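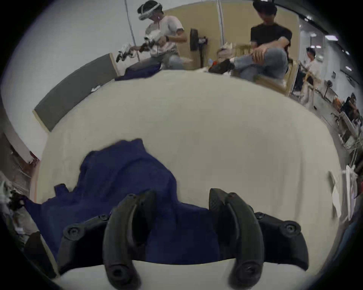
Plisdale folding table, large, in cream
Reviewed by Laurier Tremblay

I bought the Plisdale in December to replace a trestle table that had started to sag in the middle. It gets used for laundry more than anything else. Most of what goes across it is navy work shirts and trousers, which show every bit of lint, so a pale top was the main thing I was after. Dark clothes on a dark table are hard to sort under a ceiling light in the evening.

The price was $115 with delivery. It came flat in one carton with the legs already attached, and setting it up was a matter of opening them out and pushing four locking collars down. Two of the collars were stiff for the first week and have since loosened up. There is no assembly sheet in the box, only a card with the cleaning instructions.

The top is the best part. Cotton slides enough that you can pull a sleeve straight without dragging the whole shirt along, and it doesn't snag on knits. Two people can fold from opposite sides without getting in each other's way, and there's still room for a heap waiting its turn. My old table could hold the heap or the folding, and I ended up using the bed for the rest.

Height is fine for me standing. I'm fairly tall and can get through a full load without my back complaining. Sitting down to it is less comfortable on a kitchen chair, as the top ends up a bit high for the elbows. A higher stool fixed that.

Colour is my one real reservation. Cream looks good next to white walls, but it marks. A new pair of navy trousers, put down damp, left a faint blue smudge that took 3 goes with dish soap to shift. Coffee wipes off if you catch it. I would not leave a wet garment on it overnight.

The edge could also be better finished. It was slightly rough at one corner and caught a thread on a jumper. I went over it with fine sandpaper and haven't had trouble there again.

I looked at the Jistham table before buying. It is lighter and folds in half for the car, but the join runs straight across the middle, right where you want to smooth a shirt out. My neighbour Balthasar Fankhauser has one and puts a towel over the join. If you need to move your table often, that may be the better choice. Mine stays up most of the time.

After 11 weeks nothing has bent or worked loose. I'd give it 4 out of 5, and would have gone higher with a tidier edge. The seller lists a grey top as well, for the same money, and I would pick that one next time.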